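Allwood moves bottle deposits to the checkout from January

December 2, 2025

Shops in Allwood will add a refundable deposit to most bottled drinks starting in January, under rules the township published on its website this week. The deposit covers plastic bottles, glass bottles and cans holding 12 ounces or more. Milk cartons, pouches and medicine bottles are exempt.

The deposit will be printed as a separate line on the receipt and is not taxed. Buyers get it back in full when the empty container is returned to any registered return point, with or without proof of purchase. The container must carry a readable barcode. Crushed cans are accepted if the code can still be scanned. Crushed plastic bottles are not.
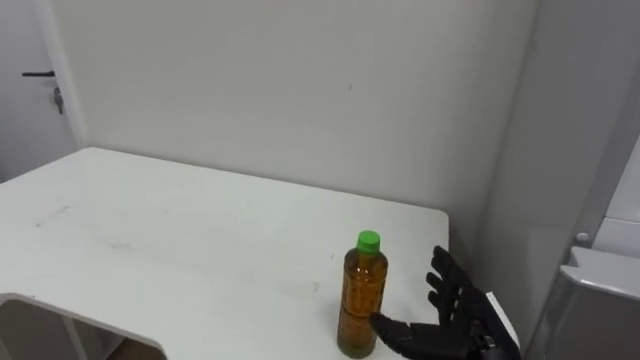 Tea, juice and sports drinks are treated the same way as soda and water. An earlier draft, put out for comment in August, had left out all drinks without carbonation. The township said that version would have excluded too many of the containers found in its street bins. Caps may be left on, and labels must stay in place until the bottle has been scanned.

Allwood will open with 18 return points. Most are inside grocery stores, with the rest at the recycling center on the Kestska road and at the two library branches. Opening hours will follow those of the host building. Stores with a sales floor below the size limit in the rules can apply for an exemption, which lasts one year and has to be renewed in writing.

Kestska, which shares a waste contract with Allwood, has not adopted the rules. Containers bought there carry no deposit and cannot be returned in Allwood for money. The return machines will reject them by barcode and hand them back.

Offices and shared buildings

Workplaces can collect containers on site and return them in bulk. They need a collection account, a marked bag supplied by the hauler, and a surface or bin kept apart from general waste. Bulk returns are weighed, sampled and paid by bank transfer. The limit is 460 containers per pickup.
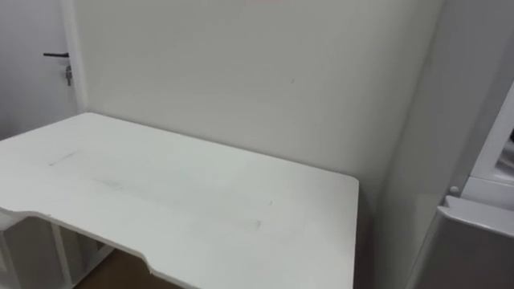

What happens to old stock

Drinks delivered to stores before the start date can be sold without a deposit until the end of February. Shelf labels must show which items are affected. After that, all covered containers need the new barcode, and remaining old stock has to be withdrawn or relabeled by the distributor.

Altano, the regional drinks wholesaler, will stop shipping containers with the old code 2 weeks before the start date. Vahidi, which rents and services display coolers in the area, has asked customers to book relabeling visits early.

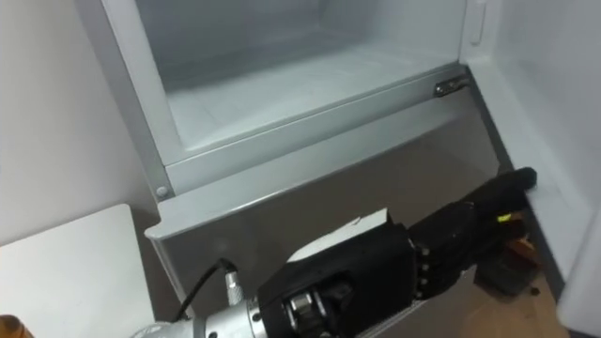

Chilled stock is the slowest part of the changeover. Coolers and small refrigerators have to be unloaded before items can be checked, and Vahidi asks that this be done ahead of the visit, so that its staff find the compartment open and empty, with nothing left on the floor of it. Drinks taken out can be kept at room temperature unless the label says otherwise. Units that are not cleared will be moved to the end of the schedule.

Vending machines follow a separate timetable. Operators have until the end of March to update prices, and each machine must show the deposit amount next to the selection buttons.
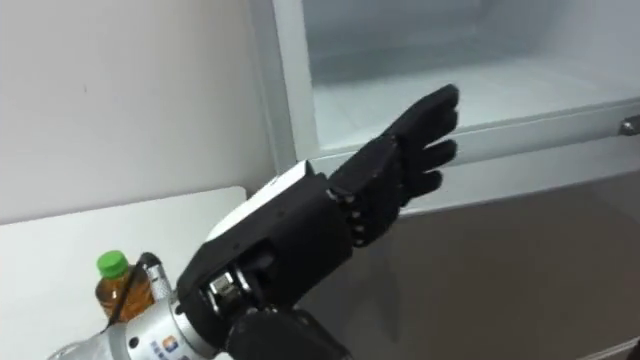 A black robot hand reaching toward an open refrigerator compartment.

The full rules, the list of return points and the exemption form are on the township website. Printed copies are available at both library branches.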